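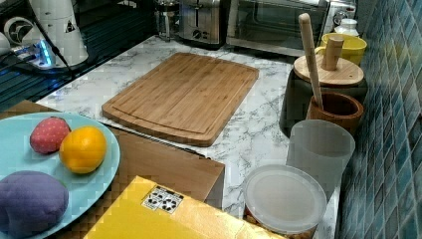

About Torau

Torau collects manipulation demonstrations for teams training robot policies. Our work is confined to household tasks, mostly kitchens, and to the recording, checking and packaging of the resulting data. We do not train or sell models.

The company was set up by Decha Kaewkla, who still signs off every collection protocol. Our office and collection kitchens are in Avholm.

How we collect

Each task starts as a written specification: the objects allowed, the starting arrangement, the end state and the conditions under which an episode is discarded. An operator then performs the task by teleoperation. Fixed views and a wrist view are recorded alongside joint positions and gripper state, all against a common clock.

Layouts are changed between blocks. Countertop items are moved, swapped or left in place as clutter according to a schedule drawn up before the session, so that a policy cannot rely on a single arrangement. 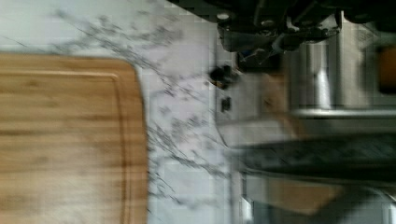 Wrist views are kept at their native rate and are not stabilised. Motion blur stays in the data, as a deployed policy will meet the same blur. Episodes with dropped samples are flagged and held back from the main release.

Failed attempts are retained and labelled separately. A recovery within an episode – a missed grasp followed by a second try – is marked with start and end times. Clients can filter on either field.

Current programs

Cirine is our general kitchen set. The present release holds 2872 accepted episodes across 44 task specifications, and will close at 3000. Toy food and ordinary kitchenware are both used.

Bianchini is a smaller set centred on countertop appliances, at 172 episodes. Collection resumes in July with a revised labelling guide.
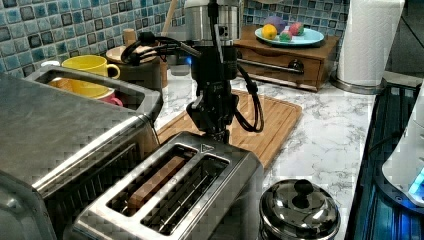
Annotation is done in-house by the operators, in rotation. No operator reviews their own episodes. Where two reviewers disagree on an end state, the episode goes back to the specification, and if the wording is at fault the wording is changed and the affected block is relabelled.

Access

Data is licensed per program. Sample episodes, the field dictionary and the discard criteria are supplied on enquiry.

Page last revised 6 Mar 2026.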